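Skisska Counter Scale

Home > Shop Equipment > Scales > Counter Scales

The Skisska is a flat, battery-powered counter scale for small grocery stores, farm shops and market stalls. It weighs loose goods, looks up the price and shows the total to you and the customer at the same time. It is made by Rodow and sold through our store and showroom, with service from the Eston workshop.

We have carried the Skisska for several years. It replaced the older Pitkänen scale in our range, and most of our questions still come from people moving from one to the other. There is a section on that further down.

What it is for

The Skisska suits a store where one or two people serve at a counter and most of what they weigh is fruit, vegetables, nuts, grain, coffee or candy. It is not a checkout scale and it does not scan barcodes. If you need weighing built into a register lane, look at our lane scales instead.

Customers who bring a full basket to the counter usually have a mix of loose and packed goods. The Skisska has a running total for the loose items, so you can weigh the potatoes, the onions and the pears one after the other and read off a single figure at the end. Packed goods can be added by typing the price and pressing ITEM.

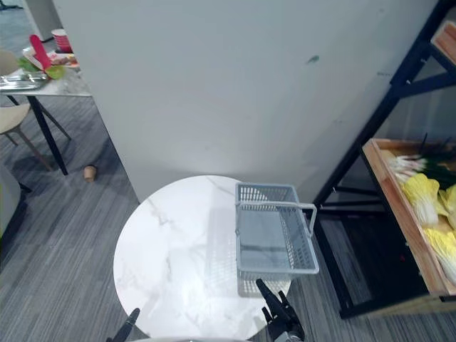 Photo: Greer Jardine

Platform and body

The platform is a single sheet of brushed stainless steel, 300 mm square, with a low lip at the back. It lifts straight off for washing. There are no screws or clips. Under it is a molded tray that catches soil and onion skin, and this lifts out too.

The body is gray and sits on four rubber feet that turn for leveling. A bubble level is set into the front left corner. Check it each time you move the scale. A counter that looks flat often isn't, and a scale that leans will read light.

On stone, glass and other slick counters, use the soft feet that come in the bag with the manual. The standard feet are fine on wood and laminate but can creep on a polished surface when something heavy is put down hard.

Display and keys

There are two displays, one on each side of a short post. Both show weight, price per pound and total. The digits are black on a pale background and can be read in daylight. A backlight comes on by itself in dim light, or you can set it to stay off to save the battery.

The keypad has 19 keys under a sealed cover. The layout is plain:

Number keys, zero to nine
ITEM
TARE
ZERO
CLEAR
ADD
TOTAL
RECALL
LIGHT
ON/OFF

The keys click when pressed. You can turn off the beep, but the click stays. Several customers have asked for a silent version and Rodow does not make one.

Stored prices

The scale holds 102 items. Each has a number, a name and a price per pound or per piece. Names can be up to twelve letters, so "GRANNY SMITH" fits and "SWEET POTATOES" has to be shortened.

Prices are entered on the keypad, or on a computer using the cable and the small program that comes with it. The program is basic. It opens a table, you type in your prices, and you press Send. It also saves a copy, so if you have seasonal price lists you can keep each one and load it when you need it. Noemí Zamudio at our service desk keeps a blank list with common produce names already shortened to fit, and will email it to anyone who asks.

Printed item lists are worth having at the counter until staff know the numbers. Many stores group them by where the goods stand: roots first, then greens, then fruit. If you move goods between trays often, an alphabetical list will cause less trouble. 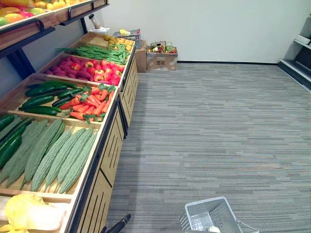

Long wooden produce stand with tilted, divided trays.

Battery and power

The battery is built in and runs the scale for 70 hours with the backlight off. With the backlight always on, expect much less. The charger plugs into the back, and the scale can be used while charging.

A small battery sign appears on the operator side when it is time to charge. The customer side does not show it. Once the sign starts to blink you have enough left to finish a morning, but do not leave it until the next day.

If the scale is going to be put away for the winter, charge it fully first. We see a few every spring that were stored flat and need a new battery. The battery is a workshop job and is not covered by the warranty in that case.

Using containers

Put the empty container on the platform, press TARE, and wait for the display to settle on zero. Then add the goods. The tare stays in place until you press CLEAR or take everything off and press ZERO.

You can also store a tare with an item. This is handy for goods that always go in the same kind of box or bag - deli tubs, paper sacks, egg trays. Enter the item number, hold TARE until the display blinks, and type in the weight of the empty container.

A large container that hangs over the edge is fine as long as it does not touch the counter, the post or the wall. Leave a hand's width of free space on all sides of the platform.

Moving from the Pitkänen

The Pitkänen was a good scale and many are still in use. The main differences are these.

The Skisska is lower, and the display post is at the back instead of the side. If your Pitkänen stood in a cutout in the counter, the Skisska will probably not fill it. We can supply a cover plate in steel.

Price lists cannot be copied across. The two scales store them in different ways. You will need to enter them again, or send us a printout and we will do it before the scale ships. There is a small charge for this.

The TARE key works the same way. The TOTAL key does not. On the Pitkänen, TOTAL cleared the list at once. On the Skisska it shows the total and holds it until you press CLEAR, so you can go back with RECALL if the customer changes their mind about the last item.

We still repair the Pitkänen while parts last. Keypads are in stock. Display boards are not.

Care and cleaning

Wipe the keypad and body with a damp cloth and mild soap. Do not spray the scale directly and do not use bleach on the platform. Dry the underside of the platform before you put it back.

Don't carry the scale by the post. Lift it from both sides with the platform taken off. Most of the damage that comes into the workshop is bent posts, and a bent post often means a new display cable as well.

Approval and testing

Scales used for selling by weight usually have to be approved and tested where you do business, and the rules differ from place to place. Check with your local weights and measures office before you order, and tell us what they ask for. The Skisska comes sealed from the workshop with a test sheet signed by the person who checked it, which will normally be Merle Doolan.

If the seal is broken the scale must be checked again before it goes back on the counter. Please do not open it yourself.

What is in the box

Skisska scale with platform and tray
Charger and cord
Computer cable
Four soft feet
Clear keypad cover
Printed manual
Blank item list

Options

Dust cover, gray cloth
Deep pan for nuts and candy, lifts on in place of the flat platform
Steel cover plate for Pitkänen cutouts
Tall display post for high counters
Spare keypad covers, pack of two

The deep pan has to be matched to the scale, so order both together or send the scale in. The tall post can be fitted by us only.

Ordering and delivery

Scales ordered without price entry or a tall post normally ship the next working day. Allow a week longer if you want either of those. October is our busiest month for service, when the farm shops send everything in, and repairs take longer then.

The warranty is two years on the scale and one year on the battery. It covers faults in parts and assembly. It does not cover drops, water inside the body, or posts.

For sales, ask for Zulema Domínguez. For repairs and parts, ask for Noemí Zamudio. The showroom is open from 9 a.m. and you are welcome to bring your own containers and try the scale with them. Please call ahead if you want to see the deep pan, as we keep only one on display.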